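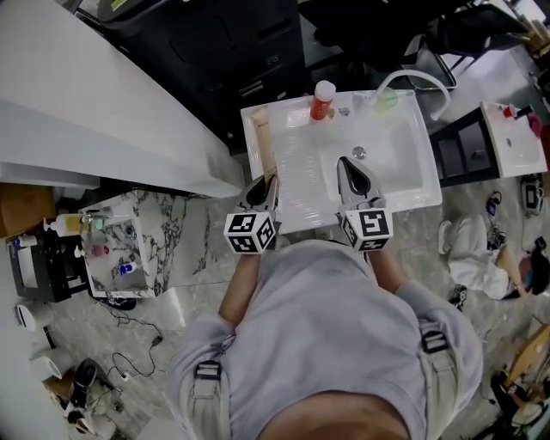

I run Namthorpe, a small website about buildings, and I'm looking for people to help me write a guide to the washrooms, kitchens, stairwells and back corridors of public buildings that never make it into the architecture books. I've spent years reading pages and pages on façades and hardly a line on where you wash your hands. A plain white rectangular basin like this one can tell you a fair bit about who a building was drawn for - how tall they were expected to be, whether they'd have a bag with them, whether anyone thought about the splashing. I'd like to get that sort of thing written down, and I can't do it by myself!

The guide is called Prindeo (long story, it started as a typing mistake and stuck). It will cover libraries, swimming pools, town halls, bus stations, schools that open to the public at weekends, health centres, that kind of place. No private houses, please, and no hotels. I get asked about hotels a lot and the answer is still no.

What I'm after is contributors who will each take on one or two buildings near them and write them up. You don't have to be an architect. I'm not one - I trained as a surveyor, did that for a while, got bored of damp reports and drifted into writing. Some of the best pieces on the site so far came from a retired swimming teacher and a chap who used to deliver bread, and both of them noticed things about doors that I'd have walked straight past.

What you'd be doing

You'd visit your building at least twice, at different times of day. You'd write 700 words on the rooms people use without looking at them. You'd send a handful of your own photos and a rough plan, which can be drawn in biro on the back of an envelope for all I care, as long as I can tell which way the front door faces. Then there'd be a phone call with me to go over the draft, usually half an hour, sometimes longer if we get on to the subject of handrails.

I need 20 contributors for the first round. There are 76 buildings on my list and I'll send it to anyone who asks, but you're very welcome to suggest one that isn't there. I'm short of anything from the 1960s and 70s, and I've got far too many Victorian town halls already, so if you're torn between the two you know which way I'd like you to go. New buildings are fine if they've been open for a full year. I want to hear how the place has worn, where the paint's gone, which tap everyone avoids.

Money

It is paid, though I won't pretend you'll retire on it. The whole pot for contributors in this round is £3,570, which comes from Fluslow, a little trust that gives grants for writing about everyday design. It's being split equally between everyone who finishes a piece. I can also refund bus and train fares if you keep the tickets. I can't cover petrol, sorry, the grant rules are firm on that one and I did ask.

You keep the copyright in your words and pictures. I get to use them on the site and in the printed booklet, and you get two copies of the booklet when it's out. It's being designed by Sveinbjörnsson, the same studio that did our map of market halls, so it should look lovely even if my introduction goes on a bit.

A few practical bits

You need to be 18 or over. Please ask at the front desk before you take photos indoors, and never take any with members of the public in them. I have a letter you can show to staff, which helps more often than not. If getting around is difficult for you, do still apply - I'd be very glad to have pieces by people who find lifts, ramps and heavy doors a daily nuisance, and we can work out the visits between us. You can also do it as a pair and share the fee.

How to apply

Send me an email through the contact page with Prindeo in the subject line. Tell me which building you'd like to do, how you know it, and then give me one paragraph about a room in it. Any room. Don't polish it too much, I just want to hear how you'd talk about the place. No CV needed, and please don't send finished articles at this stage.

This call went up on July 14, 2024 and I'll go on reading emails until the end of the summer holidays. Everyone gets a reply, including the people I can't fit in. Drafts won't be due until the last week of September, so there's plenty of time for your two visits, and if your building shuts for August let me know and we'll shuffle things along.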